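플라소다치 초록 카펫, 석 달 깔아 본 뒤의 후기

카펫 하나 사는 데 고민을 오래 했다. 결론부터 쓰면 별 넷이고, 다섯째 별은 배송 때문에 내가 먹었다.

제품은 플리스티코에서 파는 플라소다치(Plasodach) 단모 카펫, 색상명은 그냥 '그린'. 상세 페이지에서는 차분한 올리브로 보였는데 깔고 나니 당구장이 하나 생겼다. 남편은 퍼팅 연습을 하겠다고 했고 나는 못 들은 척했다. 지금은 이 색에 정이 들었다. 빛이 드는 쪽은 민트에 가깝게 밝아지고 그늘진 쪽은 푸른 기가 도는 진초록으로 가라앉아서, 한 장짜리인데도 볼 때마다 색이 조금씩 다르다. 고급스럽다고 하기엔 뭐하고, 심심하지는 않다.

우리 집에서 이 카펫의 주 업무는 바닥에 굴러다니는 것들을 받아 주는 일이다. 테니스공도 올라가고 하얀 통 같은 것도 올라간다. 전에 깔았던 파티라나 러그는 털이 길어서 작은 물건을 한번 삼키면 뱉지를 않았다. 귀걸이 한 짝은 12월에 들어가서 아직 소식이 없다. 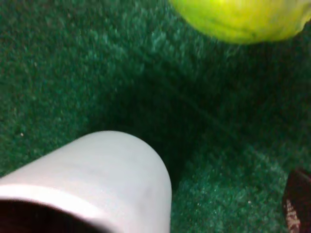
털이 짧고 빽빽하다는 건 그런 면에서 큰 장점이다. 뭘 떨어뜨려도 위에 그대로 얹혀 있으니 손으로 더듬을 일이 없다. 공은 마룻바닥에서보다 확실히 덜 굴러간다. 소파 밑에 팔을 넣고 휘젓는 횟수가 줄었고, 그것만으로도 어깨가 고마워한다. 아래층에서 연락이 오는 횟수도 줄었는데 이게 카펫 덕인지 아래층이 포기한 건지는 확인하지 않았다.

촉감은 부드럽다기보다 씩씩하다. 맨발로 서 있으면 괜찮고, 반바지 차림으로 30분쯤 엎드려 있으면 무릎에 카펫 무늬가 찍힌다. 낮잠용으로 사실 분은 위에 뭘 까시라. 나는 수건을 접어서 베고 눕는다. 품위는 없어도 얼굴에 자국은 안 남는다.

청소 이야기. 흰 먼지와 머리카락이 정말 잘 보인다. 초록 바탕에 흰 실밥 하나면 멀리서도 눈에 걸린다. 장점으로 분류할지 단점으로 분류할지는 각자의 성격에 달렸다. 청소기는 스켈로 무선을 쓰는데 약한 단계로도 웬만큼 올라온다. 강으로 놓으면 가장자리가 통째로 딸려 올라오니 한 발로 밟고 돌려야 한다. 자세가 우습다. 커튼을 치고 하길 권한다.

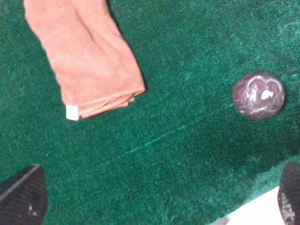
초록 카펫 위의 접은 분홍 수건과 자줏빛 마블 무늬 공

공처럼 매끈하고 반들거리는 물건은 이 바탕에서 색이 유난히 살아난다. 반대로 가구는 고생을 좀 한다. 우리 집 갈색 의자는 카펫을 들인 뒤로 급격히 늙어 보인다. 의자 잘못은 아니다.

접힌 자국은 각오하는 게 좋다. 둘둘 말려서 오는 줄 알았는데 접혀서 왔다. 판매 글에는 48시간 펴 두면 사라진다고 적혀 있었지만 우리 집 것은 여섯 배쯤 걸렸다. 두꺼운 책을 얹어 두라는 조언을 듣고 사 놓고 안 읽은 책을 총동원했으니, 독서 생활에도 처음으로 보람이 생긴 셈이다.

고객센터에는 한 번 문의했다. 디네시 로이라는 담당자가 답을 줬는데, 반대 방향으로 하룻밤 말아 두라는 내용이었다. 친절했고 짧았고 효과는 반쯤 있었다. 보상으로 적립금 1,000원도 받았다. 어디에 쓸지 가족회의를 해야 할 것 같다.

냄새는 첫 주에 조금 났고 창문을 열어 두니 빠졌다. 털 빠짐은 거의 없다. 뒷면 미끄럼 방지는 마루에서는 쓸 만한데 타일에서는 슬슬 여행을 다닌다. 현관 앞에 까실 분은 테이프를 따로 준비하시길.

덧붙임. 세탁기에 넣어도 되느냐는 댓글이 있어서 적는다. 라벨에는 손세탁이라고 되어 있고, 나는 욕조에 넣을 엄두가 안 나서 아직 안 빨았다. 빨게 되면 여기에 이어서 쓰겠다.

2018년 9월 16일 작성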